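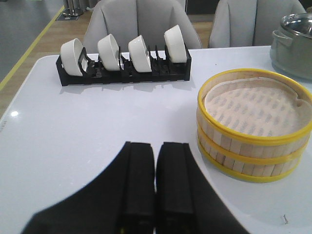
I have been working on the water in my apartment since May. The tap supply measures 302 ppm total dissolved solids on a cheap Pulard meter, and most of that is calcium and magnesium. The kettle scales up within two weeks, and green tea brewed straight from the tap gets a dull film on top.

Ashok Awasthi suggested I stop buying bottled water and blend my own. The method is simple. Start with distilled, then add tap water until the meter reads where you want it. TDS and hardness are different things – the meter only infers solids from conductivity – so I also run a drop test for hardness at the end. 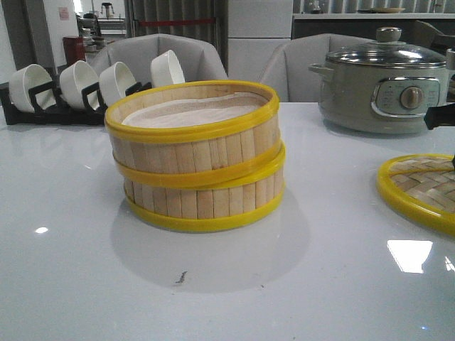

Clameswood Home Kitchen Club
My current ratio is one part tap to 3 parts distilled. It tastes clean with rice and flat with black tea. Tomás Rocha uses half and half for everything and considers my version undrinkable.

Temperature matters more than I expected. The Pulard claims automatic compensation, but a cold sample and a room temperature sample from the same jug gave me different readings. I now leave the jug out for 12 hours before measuring.

Filter pitchers are a separate question. The Dhillon cartridge lowered hardness for the first few weeks and then did very little. The resin was spent well before the date on the box.

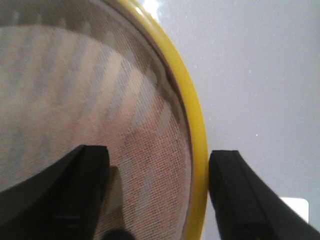
Fine mesh strainer with a yellow rim.

Next I want to try adding bicarbonate back in small doses, starting from plain distilled. I need a better scale first. Mine reads to a tenth of a gram, and a one-liter batch needs less than that.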